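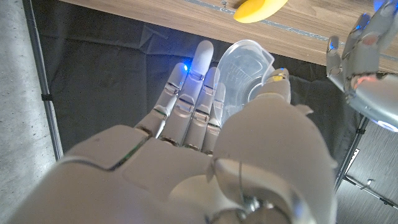
Figure 7.1 A five-fingered robot hand holding a clear plastic cup between the thumb and the smallest finger.

Chapter 7
Working Rules for Robot Hands

Chapter 6 covered the fixed cell: one arm, one gripper, one part, and a fence. The rules for a fixed cell are short because the job does not change. A robot with jointed hands may be given a cup in the morning and a paper towel at 2 p.m., on the same table. The rules for this kind of work have to cover the hand, the object, the table, and the person who sets them up.

After reading this chapter you should be able to write a task sheet for a two-handed robot, set a grip limit for a thin-walled object, carry out a start-of-shift hand check, and fill in a stop report that someone else can use.

7.1 The task sheet

A task sheet is one page. It names the objects, says where each one starts and where it should end, and gives the grip limit for each. It also names the person who may change those limits. At the Busel plant that person is the shift lead, Milovan Delić, and his initials go beside every change. A limit changed without initials is treated as an error, and the robot is put on hold until the old value is restored.

Objects are listed by how they behave when squeezed. The Busel sheets use three groups:

Rigid: keeps its shape under the normal grip.
Thin-walled: bends under the normal grip and may crack. Clear plastic cups belong here.
Limp: has no shape of its own. Cloth and paper towels belong here.

The group matters more than the weight. A rigid part of 793 grams can be held at the normal limit, while an empty cup that weighs almost nothing needs a lower one. Students often set the limit by weight alone, and the first cup they try shows the mistake.

Limp objects need a different kind of rule. A fingertip pressed on a sheet of paper also presses on the table under it, and the force reading includes both. The sheet should therefore give a limit for pressing down as well as a limit for closing the fingers. If only the closing limit is written, the downward force is left to the software default, which may have been chosen for some other job.

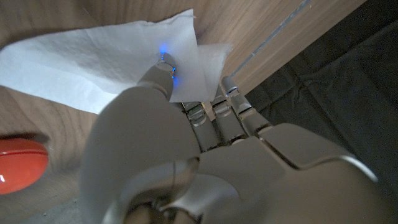

7.2 The hand check

The hand check is done with the robot on hold and before any object is placed on the table. Look along each finger for grit or thread in the gaps between the segments. Confirm that the fingertip covers are seated. Open and close each hand once at low speed and listen for scraping. Record the cycle count.

Indicator lights differ from maker to maker. Learn what each color means from the manual for your own hand and copy the list onto the task sheet. Do not carry a meaning over from another model.

Case: the Karagiannis log

The Karagiannis workshop inspected its hands every 1000 cycles. Tihomir Mladenović, who kept the log, found in January that one left hand had reached 3966 cycles with a single inspection entered. The other inspections may have been done, but there was no way to show it. The workshop now keeps the count and the inspection date on the same line, and the hand cannot be released from hold until both are filled in.

Review 7.2 before starting Exercise 4. You will need a blank task sheet and the log page from your own lab.

Related sections
6.4 Fences, gates, and hold buttons
7.3 Two hands over one table
7.5 Writing a stop report
8.1 Cleaning and storing fingertip covers
Appendix C Notisex blank task sheet
Appendix D Stusisora log pages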